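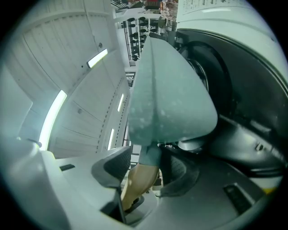
Prilluvstead, 1st October. Arnora will open its home skills room in Stotthorpe to all residents of the neighbourhood. People can practise laundry, simple tool handling and storage there, and up to 400 visitors are expected. 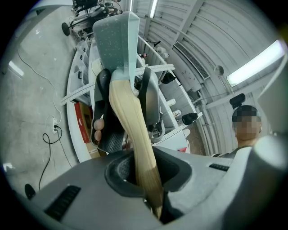 **Waaka**
*Press Officer, Arnora*

The room was prepared in July. Its white shelving keeps small items and boxes in good order, and each visit lasts two hours. No experience is needed.

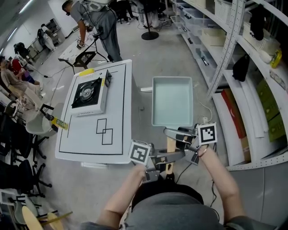
*White table with portable gas stove, and storage shelving, at Stotthorpe.*

Entry is free of charge.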